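Print this page | E-mail this page

Notes for Unit 5: From "where is the bowl" to "close the gripper"

Welcome back, everyone. These notes go with the September lab, and I'd like you to read them before you come in, ideally with something warm to drink, as they ramble a bit (you know me by now). Last time we got as far as a planner that could find a path for the arm through an open room. Now we have to put dishes in its way, and dishes are much less forgiving than air.

Let's start with perception. Our stack, Pruta, takes a camera view and gives you back a list of objects, each with a pose and a confidence. Please read the confidence! Every year a group throws that number away in the first hour and then spends the rest of the evening wondering why the arm keeps reaching for a reflection. A glossy table will show you the ceiling lights, and a dark bowl gives the depth estimator very little to hold on to. When two bowls overlap in the view, the detector may merge them into one long, odd shape — and the planner, which trusts everyone, will happily aim for the middle of it.

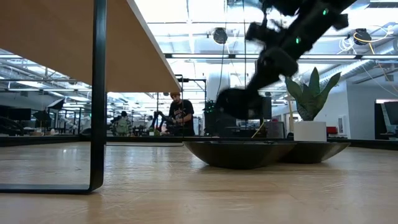 So the first thing I want in your code is a check on size. If the detected rim is wider than any bowl in your object file, refuse the grasp and ask for a second view. You'd be surprised how much trouble that saves.

Next comes the approach. We split the motion into 2 stages, which Rallholm (our planner) calls "transit" and "descend." Transit is the big swing over the table, and it can be quick. Descend is slow and straight, and starts from a pre-grasp pose above the rim. Keep separate speed limits for each, and keep them in the config file, please, where your lab partner can find them. The default planning budget is 3000 milliseconds. If you hit it, don't just raise it. Look at your collision padding first, as a padded plant leaf or shelf leg can close off a gap that the arm would fit through perfectly well.

One more idea and then I'll let you go. Perception runs slower than control, so by the time the arm gets a pose, that pose is already old. Stamp it when the image is captured, carry the stamp all the way through, and have the controller reject anything stale. The Kanagaratnam exercise on page 13 of the packet walks through this with a nice little timing chart.

For the lab, bring a working size check and a log from one full transit and descend.

— Francine Charbonneau

Reader comments

bustia_fan: Is the padding set per object or for everything at once? I only found the one value.

F. Charbonneau: One global value by default, but you can override it in the object file. Good question, I'll add it to the packet.

tomasz: The stale pose check fixed my overshoot, thank you!!

Contact the course office | Copyright Bustia Robotics Program | Back to top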